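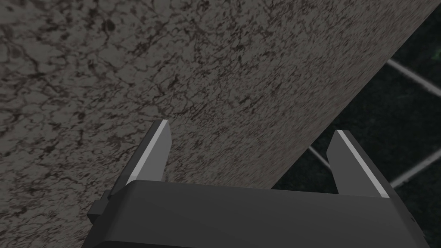
Page 2 of 20

About Ullau

Ullau is a sewing school. We teach grown-ups (and some very determined teenagers) to make clothes they want to wear, to fix the ones they already own, and to stop being scared of zippers. We're on the upper floor of the old Pemura building, up the stairs next to the bike shop, and if you come by on a Saturday you'll hear us before you see us. All those machines going at once make a wonderful racket.

We started with one evening class in hemming. Montri Luangrath had been doing alterations for years, mostly wedding guests in a panic, and people kept asking if they could watch. Then they asked if they could try. Then somebody brought a cousin. The hemming class became a skirt class, the skirt class wanted to make shirts, and the shirt people have never really left! Several of them now have their own hooks by the door for their tape measures.

Montri Srithong came in when the shirt class outgrew one teacher. Yes, we are both called Montri. No, we're not related. Students say Montri L. and Montri S., or Shirts and Pants, and we answer to all of it. Montri S. trained as a pattern cutter and thinks in flat shapes. Give him a jacket and he will tell you what it looked like on the table before anyone sewed it. Montri L. thinks with the cloth in her hands and pins everything on the body first. We disagree about this a lot, often in front of the class, and students seem to get plenty out of hearing both sides.

How we teach

You cut into real fabric on your first night. We used to begin with paper, having everyone stitch along printed lines, and it was fine, but people went home with a piece of paper full of holes. Now you go home with a drawstring bag. It may be a crooked drawstring bag. Ours were too, and the first one ever made at the school still holds our bobbins.

After the bag comes the elastic-waist skirt or the pajama pants, your pick, and after that you choose. We don't run a fixed ladder of levels. Some people go straight for a coat and we help them get there, slowly, with a lot of basting. Others make the same T-shirt over and over until the neckband lies flat, and there is so much pleasure in that. We love a repeat project. The second time you make something you notice all the things you were too busy to see the first time.

We do ask everyone to make a test version in cheap cotton before cutting into anything expensive. There will be grumbling. Do it anyway. Old bedsheets are perfect for this, and we have a big bin of them by the cutting table that you're welcome to dig through.

We care about pressing more than almost anything. Half of what makes a home-sewn shirt look good happens at the iron, and most beginners treat the iron as something for the end. Press every seam as you go: flat first, just as it was sewn, then open or to one side. Let it cool before you move it. If you take only one habit home from us, we'd be thrilled for it to be this one.

The Mending Table

Mending was going to be a one-off. We put a table by the window one October, set out thread and scraps, and invited anyone with a hole in something to come and sit down. It's now the busiest thing we do. People bring jeans, mostly, and sweaters with moth holes, and once a very large stuffed walrus with a split side. You don't have to be enrolled. You bring the thing, one of us shows you the stitch, and you do it yourself while we hover nearby.

We teach visible darning and the invisible sort, patches from behind, patches from the front, and how to move a button over when a waistband gets snug. We also tell people when something isn't worth the evening. Fabric that has worn thin all over will tear right beside your neat new patch, and it's kinder to turn it into rags or a bag lining.

Last year we set ourselves a goal of 1000 mends, kept on a tally sheet taped to the wall, and the final one was a mitten. There was cake. We've started a new sheet.

The Saithong Library

Our pattern library is named for Saithong, the street where Montri L. grew up above her aunt's dress shop. The aunt's paper patterns were the first things in it, all hand drawn and some patched so many times that they're more tape than paper. Students may trace anything in the library. Please trace and don't cut! The drawers are sorted by garment, then by decade, then by whoever last put things away, so leave time for rummaging.

We also draft patterns of our own. The one we're known for is the Senus, a boxy work jacket with two deep pockets and a collar that a nervous sewist can manage. Montri S. redrew the sleeve more often than he likes to admit. It comes in a wide range of sizes, and we fitted every size on a student, with that student telling us exactly where it pulled. The back has a pleat now thanks to a cellist in the evening class who couldn't reach forward.

Who comes here

Nurses after a shift, retired engineers, parents who want one evening a week when they aren't needed, people getting ready for a costume event and running terribly late. Our oldest machine is 46 and has been here longer than some of our students have been alive, and everyone fights over it for buttonholes. You don't need a machine at home. You don't need to be good at math, though we'll sneak a little in.

Left-handed people, please tell us when you sign up so we can set out the left-handed shears. If stairs are hard for you, there's an elevator at the back of the bike shop and they're happy to let you through.

Evening classes begin at 6:30, and the kettle goes on before that. Come early, bring the half-finished thing from the back of your closet, and let's have a look at it.

Shared 46 times | 3 comments

Dottie R.
Made my Senus in a green canvas and I've worn it all week. The collar really is doable. I did the pocket twice, my fault, I skipped the pressing.

walkswithwool
Is the Mending Table okay for leather gloves or is it just cloth?

Ullau
@walkswithwool Thin leather is fine, bring them along! We have the right needles. Thick work gloves are better off with a shoe repair place.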